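*Interview, Sunday pages. Sun 18 December*

The apartment in Henholm looks like one where somebody is half moved in. There is a bed, a wardrobe, a drying rack with some clothes, and in the kitchen a kettle that belongs to the whole team. My host has worked here for most of a year. She leads the clothing work at Torkari, a small company that tries to teach machines the chores people do at home. She agreed to talk if I did not use her name, and if I did not ask when the product will be in the shops. I asked anyway, near the end.

We began with laundry, which is her subject. I wanted to know why a machine that can lift a heavy box still has difficulty with a shirt.

"The box has a shape," she said. "You look at it one time and you know it. A shirt has a new shape each time you touch it. If I pick it up by the shoulder, the neck moves. If I pick it up by the neck, the sleeve goes inside. You and I do not think about this. We shake it a little and it comes right."

She shook an invisible shirt in the air to show me. It was a very small movement, and I understood that I had done it thousands of times without noticing.

The task her group has chosen is modest. A garment is on a hanger, and the machine must take the hanger, carry it, and put it where it should go. Sometimes it must take the garment off the hanger after that, and fold it. In the company's plan this is called "one chore," but she divides it in many small parts, and each part has its own way to go wrong.

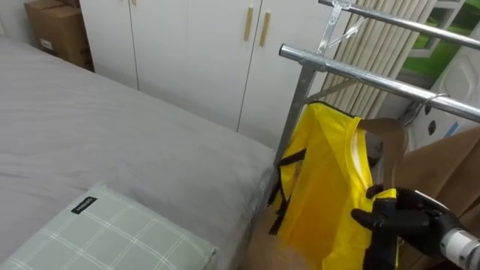 "People suppose the fingers are the problem," she continued. "The fingers are good now. When I started, we had two flat plates which opened and closed, like a kitchen tongs. With five fingers you can hold the wood and the cloth together, and this is what a person does also. But then you must decide how strong. Too soft, and the hanger turns around in the hand. Too strong, and the cloth is pulled from the hanger on one side, and you have a new problem which you made yourself."

I asked how often it goes well. She went to fetch a notebook, an ordinary school notebook with squared paper, although I am sure the numbers are also in a computer.

During the autumn the group made 2,039 attempts at moving a garment with its hanger. Of these, 980 were finished without any help from a person. She read me the two numbers and waited, so that I could do the division.

"Less than half," I said.

"Less than half," she agreed. "And the bad ones are not all the same bad. In 368 of them the hand had the hanger very well and then could not let it go. The hook was caught, or a strap was around a finger. The machine was standing there and holding a vest like a waiter. For me this is almost a success. For a customer it is of course nothing."

She has an opinion about customers. Before Torkari she was employed at Kallico, where the work was in the stock rooms of clothing stores, and she believes that the shop floor will get useful machines earlier than the home. I had expected the reverse, because a store is busy and full of strangers. She explained it patiently.

"In the store, every hanger is the same hanger. The rail has the same height in every branch. The shirts come in one direction, with the front to the left. If something is difficult, the manager can change the store a little bit to make it easy for the machine. They will move a rail for you. At home, no one will move anything for you. My mother will not change her hangers because of a robot. She has wood, she has wire, she has the ones from the dry cleaner with paper on them."

She also mentioned Loureiro, a company which rents out work clothes and washes them in large quantities. They came to visit in the spring and watched for one afternoon. They were polite. At the end they asked if the machine could do one garment in five seconds, because this is what their people do. At that time it needed more than a minute, and on bad days it still does.

"They were right to ask," she said. "I was angry on the train, but they were right."

I wondered why so much of the practice takes place around a bed. A laboratory table would be easier to arrange and to light. She answered that they did have a table in the first months, and that the results were very nice on it.

"Then we came here, and everything was bad again. A table is hard. If the hand comes too low on a table, it touches and it stops, and the sensor feels it clearly. A bed is soft, so the hand can press down and it does not know that it is pressing. And there are things on a bed. A pillow is there, the sheet has wrinkles. The jersey is lying on something that is also cloth. For the camera, where does one cloth end and the other cloth begin? With a strong color it is easier. With a gray T-shirt on a gray sheet, I would not like to promise you anything."

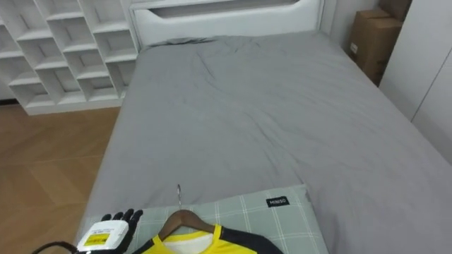 *Photo: Torkari*

The height is another matter. A person who takes a hanger from a bed bends the back, puts a knee on the mattress perhaps, and uses the second hand for support. She has watched many people do this, and she says that almost everybody uses the second hand for something, even if they would tell you that they do it with one. Her colleagues often try a task with one hand first. If one hand can do it, the second will only make it better, at least in theory. In practice, two hands can also disturb each other, and she told me of a week when they did mainly that.

I asked her to name the household chores a machine can do today, without advertising. She was silent for some time.

"Vacuum the floor, we all know this. Carry something from one room to another, if there are no stairs and the thing is not a glass of water. Put things in a basket, yes, if you do not care in which order. Take clothes from a basket and put them in the washing machine, this is quite good, I would let it do mine. Taking them out is worse, as they are wet and heavy and twisted together. Hanging up, you have heard the numbers. Folding, I have seen beautiful folding in films. I ask always how long the film was before somebody cut it."

And making a bed? She laughed at that. The fitted sheet, she said, is a thing she does badly herself, and she does not want to hear about it from her engineers until they are finished with the hangers.

We came then to a question that I had prepared carefully, whether it is worth it. A person hangs up a shirt in a few seconds and thinks about something else. I said that for me laundry is nearly a rest.

She did not take offense. "For you, yes. You can lift your arms. My aunt cannot lift her left arm higher than this." She put her hand at the level of her ribs. "She puts her blouses on the backs of the chairs. For her it is fine if the machine needs four minutes for each one. She has four minutes. What she doesn't have is the patience to pick up the blouse from the floor if the machine drops it. So for her I do not need speed, I need that it does not drop. Loureiro needs speed. It is two different machines, I think, and we are a small company and we should choose."

Has the company chosen? She said that this was a question for other people in the company, and she poured more tea.

It was then that I asked when a person would be able to buy one. She reminded me of our agreement, but she answered a little. In stores, for sorting and for moving hangers along a rail, she thinks it will be soon enough that her former colleagues should be nervous about their competitors. For a home she would not give a year. She wants first to see the notebook with three good weeks in it, one after the other, with different clothes and with somebody's real wardrobe, where the hangers are too close together and one has fallen down to the bottom.

"When it can take out the one that has fallen down," she said, "then you can call me again."

The attempts start again in January with winter coats. She is not looking forward to the zippers.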